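Looking after a tea-table cell: what is worth doing and what isn't

By Amedeo Gatti, Halia, Rakirthorpe
Updated 2024-06-21

Most upkeep advice for a hand-tracking cell comes from people selling parts for one. We bought plenty of those parts in April. Some are in use. The special cleaning kit is in a drawer and can stay there. These tips are for a small cell with one table, worn controllers, hand-held grippers with cameras in them, and ordinary kitchen things to pick up and pour from.

Dry the outside of everything before you start

I was told that drops on plastic make no difference to the recordings, and they may be right about the recordings. They aren't right about the gloves. A knit glove soaks up whatever is on the bottle and then leaves it on the controller strap, and a damp strap creeps. Keep two dish towels within reach, one for the table and one for the things on it, and don't swap them.

Plain cotton works. I tried the microfiber cloths that the Irnon catalog says are made for optics and they left more lint on the teapot than the towel did. Wipe the glass last with a fresh corner. Go over the tabletop too, because a pale shiny top shows every spot once the overhead lights are on.

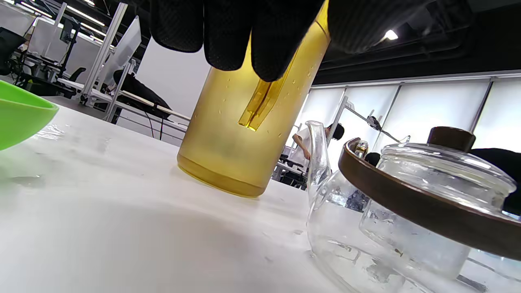
Strap first, cable second

The usual instruction is to plug in and then get dressed. Try that and you will be chasing a twisted cable up your sleeve. Put the gloves on, strap the controller across the back of each hand, then do the wrist straps, and only then connect anything.

Tighten until the controller doesn't rock when you make a fist. Any tighter and people start taking it off between runs, which costs you a fresh alignment every time. I have seen a sheet that gives strap tension as a number. I don't know whose wrist they measured.

Leave slack at the elbow. Bend the arm fully, look at the cable, and if it goes straight, let some out. Route the loose part to the outside of the arm, away from the cups. A loop that hangs inward will take a teapot lid with it sooner or later.

Charge the batteries to 100 percent and take them off the charger. The Yatsenko manual suggests leaving them topped up overnight, and ours that lived that way were the first to fade. That is one shelf of batteries in one building, so make of it what you like. 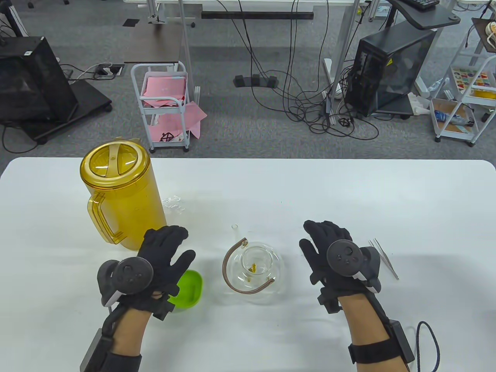
Palms down over the table, controllers on the backs of both gloves, the right-hand cable looped to the outside.

If the hands drift on the screen

Don't recalibrate yet. Everybody recalibrates. It takes 6 minutes, it makes you feel better and the drift is back before lunch. Go down this list first.

Check the straps. Most of our drift is a strap.

Put both hands flat above the table and hold still. If one side wanders and the other doesn't, trade the controllers left for right. If the fault moves with the controller, the controller is bad. If it stays on the same arm, look at that arm's cable and box.

Look for anything shiny that has been added lately. I was slow to believe this one. I still think reflections get blamed for a good deal that is plain wear, but moving a steel tray off our table did help, and it cost nothing.

Restart the tracking program. Then recalibrate if you must.

Look at what the gripper camera sees

A camera on a gripper will tell you it is connected. It won't tell you that it is pointed at nothing useful. Open the live view and hold the gripper the way you would really hold it, close to the work. If a big blurred surface takes up most of the view, the angle is wrong for that grasp or you are simply too near, and no setting in the software will fix either one.

We lost 37 recordings to this before anyone opened the folder. Now we watch the first one of every batch from start to finish. It's dull, and I have yet to find a shortcut that works. The automatic blur checker passed all of ours.
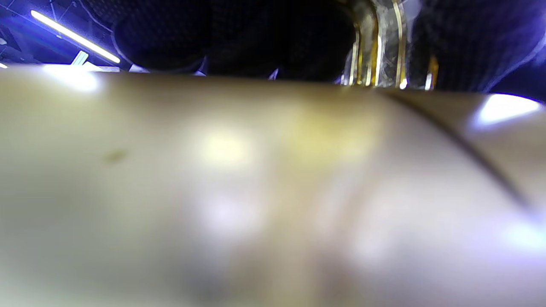

Beige blur over most of the view, with glass and dark fabric squeezed into the strip along the top.

If the lens looks milky, breathe on it and wipe once with clean cotton. Skip the solvent. If the view has tilted since yesterday, check the mounting screw before you touch the software. Finger tight plus a small nudge with the driver is enough. We stripped 3 of them by being thorough.

Setting the table

Put the tall things to the side and keep the fragile one in the middle where both hands can reach it. The pitcher handle should face out. If you lay the pieces out by memory the layout will wander over a week, so put small marks under the bases. A grease pencil is fine and wipes off. Printed position stickers are sold for this, and they curl as soon as tea gets under them.

Go easy on glass if you're new. It looks good in a demo and it makes every grasp harder to judge, for the person and for the camera. Learn the pour with the plastic pitcher, then bring in the teapot. Lift the lid by the knob and set it down before reaching for anything else.

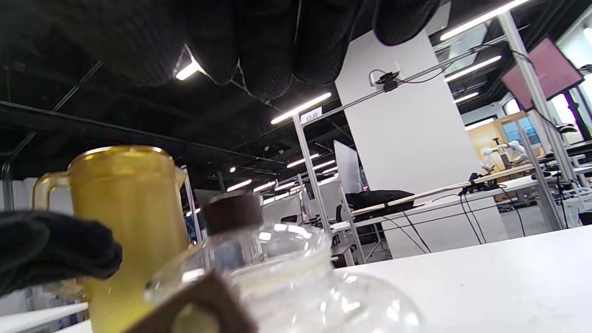 Giorgia Marras wrote in to say that I am too hard on recalibrating. Her cell drifts with the straps tight and the table cleared, and a fresh calibration each morning holds until evening. She also washes the gloves by hand in cool water and dries them flat, and says the fit stays truer than it does out of a machine. I'm trying the gloves. On the calibration I asked her for a week with it and a week without, and I'll add the result to this page when she sends it.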